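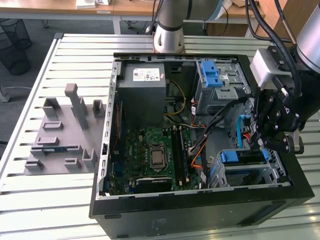 Gikia opens its desktop recovery line at Lomstead in July. The line takes retired office computers from business, school and municipal customers, removes the parts that still have value, and sends the remaining metal and plastic to separate material streams. It replaces the mixed-bench arrangement at Hebden, where full computers, laptops and monitors shared the same work area. Work at Lomstead is organized by case format, and the first format to be accepted is the standard office tower. Each tower is laid on its side with the side panel off, so that the power supply, motherboard, memory and drive bays can all be reached from one direction. The blue release latch on a drive cage is a typical feature of the units the line is set up for: it marks a part meant to be opened by hand, without a screwdriver, and the work instruction is written to use such latches wherever the manufacturer has provided them.

The line has a rated capacity of 800 towers a week on a single shift. Capacity will be raised to 2000 a week once the second row of tables is installed and the receiving dock has been rearranged. Gikia has not set a date for the second row. Customers with existing Hebden contracts will be moved to Lomstead as their current collection schedules expire, and pricing under those contracts stays the same until renewal.

Process sequence

Incoming towers are logged by asset tag and weighed on arrival. Units that have been dropped, flooded or burned are set aside at the dock and do not enter the line. The rest are disconnected from any power cord and left to stand before the side panel comes off.

Storage is handled first. The data cable and power cable are unplugged at the drive end, the drive is withdrawn from its bay, and the serial number is recorded against the asset tag of the tower it came from. A tower may not move to the next step until the drive count on the record matches the count declared by the customer or the difference has been signed off. Towers declared as having no drive are checked in the same way. Experience at Hebden showed that the declaration is often wrong in both directions, and the second bay in a case is the one most often missed.

Memory modules follow. The retention clips at each end of the slot are opened fully before the module is lifted, and modules go straight into divided antistatic trays. Expansion cards are removed next, after the bracket screw or clamp at the rear of the case has been released. Cards with display outputs are kept apart from network and storage controller cards.

The processor is treated separately from the board. If a cooler is fitted, it is loosened in a crosswise pattern and turned slightly before lifting, to break the bond of the thermal paste. The retention mechanism is then opened and the processor lifted straight up. Boards with bent socket contacts are downgraded to material recovery. Boards with intact sockets receive a protective cover and are offered to the repair trade.

Power supplies come out last among the electrical parts. The printed label on the housing is read for rated output, and the unit is sorted by that rating. Power supplies are not opened at Lomstead under any circumstances - stored charge in the larger capacitors makes this a job for a separately equipped site, and sealed units are forwarded to Wurlow for that purpose.

Cables that are not attached to a retained part are cut to a set length and baled. The empty case goes to the metal stream after the plastic front has been taken off.
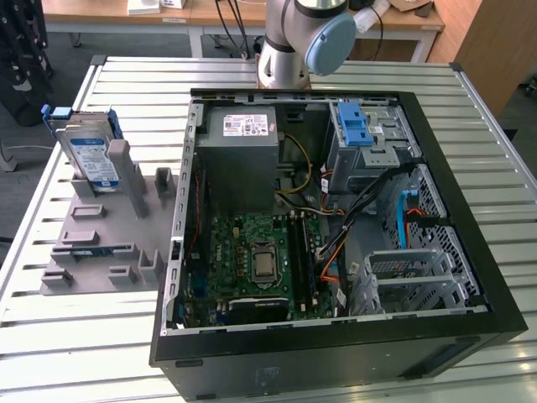

Does a drive have to be removed from the tower before collection?

Customers may leave drives installed. Removal and serial number capture are part of the standard service, and a drive that arrives inside a tower is recorded together with that tower. Customers whose own rules require drives to stay on site can take them out first and mark the tower as "no drive" on the collection form. Loose drives can be handed over on the same visit in a sealed container, with a separate list.

Drives are held upright once out of the bay and kept off bare metal surfaces. From there they go either to overwriting or to physical destruction, according to the customer's written choice. If no choice has been made, destruction applies. Reports are issued per drive, with the serial number, the method used and the result. A drive that fails overwriting at any point is moved to destruction, and the report shows both entries.

Parts grading

Recovered parts are placed in one of four grades. Grade A parts have been tested under load and carry a return period for the buyer. Grade B parts have been tested for basic function only. Grade C parts are untested and sold by the lot. Grade D parts go to material recovery. Memory and processors are expected to make up most of Grade A by value. Optical drives are no longer graded individually and are sold by the lot unless a buyer has placed a standing order.

The minimum lot for trade buyers is 2000 pieces for memory modules in Grade C. Smaller quantities are available in Grades A and B. Mixed lots of cables and brackets are sold by weight.

Dust is a larger factor in grading than age. Towers that stood on carpet for their working life often show heavy deposits on the lower card and in the drive cage, and these need to be cleaned before testing. Lomstead has a dedicated extraction booth for this step. Cleaning is dry only, with low-pressure air and soft brushes. Solvent is used on processor heat spreaders and cooler bases to remove old paste, and nowhere else.

Accepted equipment

The line accepts full-size and mid-size desktop towers with a removable side panel. Small form factor desktops will be added when tooling for their cases is ready. All-in-one computers, laptops, servers and monitors continue to go to Hebden, which remains open for those categories. Customers with mixed loads do not need to sort them in advance, but should state the share of towers on the collection form so that the load can be split at the dock.

Towers should be delivered with side panels fitted. Panels shipped loose tend to bend, and a bent panel cannot be matched to its case for resale. Keyboards, mice and power cords can be included in the same load if boxed separately. Batteries other than the coin cell on the motherboard must be declared.

Planned development

Gikia intends to have all desktop formats handled at Lomstead by 2030, with Hebden concentrating on portable equipment and displays. Wurlow will keep its present role in power supply and display panel treatment. No change to collection areas is planned as part of the move.

Deliveries to Lomstead are accepted by booking only. The dock is closed on Sunday. Collection forms, the drive treatment form and the current list of accepted equipment are available from Gikia customer service on request.

About Gikia

Gikia collects, processes and resells retired office technology. The company operates sites at Hebden, Lomstead and Wurlow and supplies tested components to repair businesses and equipment resellers.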